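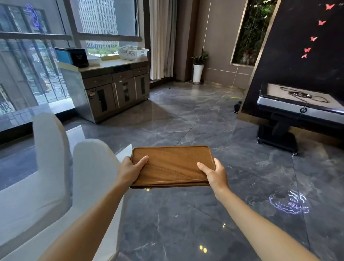
¿Y las bandejas de madera se pueden meter en el lavavajillas?, pregunta Comfort Acheampong, y como es la duda que más veces nos llega, empezamos por ella. No, por favor. Se limpian con un paño apenas humedecido y se secan enseguida, siguiendo la veta, sin olvidar la esquina interior del borde, que es donde se quedan las migas.

¿Cómo se lleva una bandeja sin que se incline?
Con las dos manos, una en cada extremo, el pulgar apoyado arriba y los demás dedos por debajo. Ya sabemos que con la bandeja vacía parece exagerado, pero así se coge la costumbre y luego, con las tazas llenas, sale solo. En el comedor Fiadzo lo practicamos dando una vuelta entera a la mesa, despacito y sin charlar (esto último es lo que más cuesta).

¿Dónde coloco las bandejas en una mesa redonda con plato giratorio?
Sobre el mantel, cerca del borde, y siempre fuera del cristal. Si hay 2 bandejas, dejen sitio entre ellas para que cada comensal pueda apoyar los brazos.

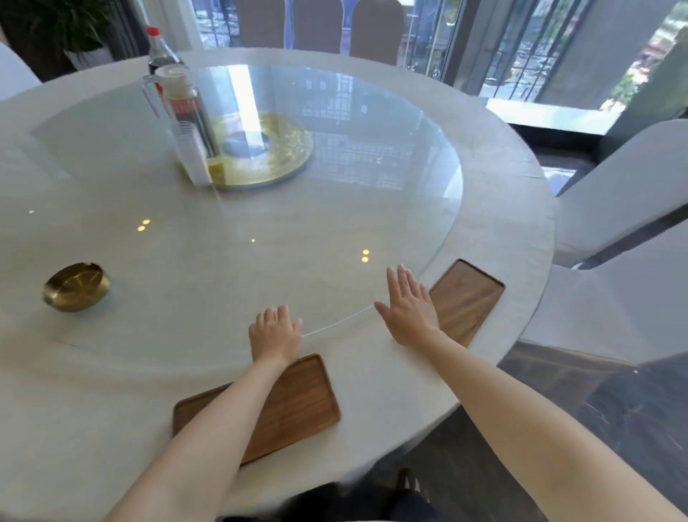

Pues en mi casa el cristal siempre acaba lleno de huellas, nos escribe Amerley Issahaku. ¡En la nuestra también, Amerley! Agua tibia con un chorrito de vinagre, un paño que no suelte pelusa y sujetar el plato con la otra mano mientras se frota – si no, gira y una se pasa la tarde persiguiéndolo. Las jarras y las botellas se retiran antes, y el cenicero también.

¿Cada cuánto se lavan las fundas de las sillas?
Las blancas, después de cada comida grande, y si solo ha habido café basta con sacudirlas. Nosotros las lavamos a 40 grados y las ponemos todavía un poco húmedas, para que el volante caiga bien sin plancha.

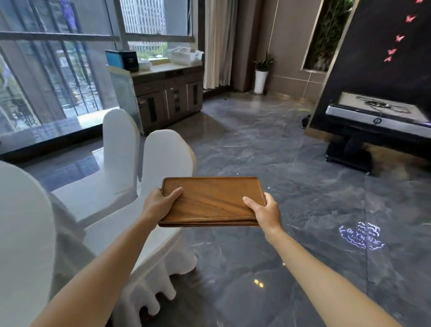

Al volver a colocar las sillas conviene dejar un paso ancho entre la mesa y el aparador, porque quien lleva una bandeja no ve bien dónde pisa y un bajo de tela se engancha con nada. Fiifi Amegashie, que monta el salón los sábados, prueba siempre el recorrido antes de abrir.

¿Prestan bandejas para celebraciones?
Sí, con mucho gusto. Se piden en recepción y se devuelven limpias y secas.

Entradas relacionadas
Manteles blancos: manchas de té y de vino
Cómo doblar las fundas Numitz
Vestir una mesa redonda
Calendario de comidas de septiembre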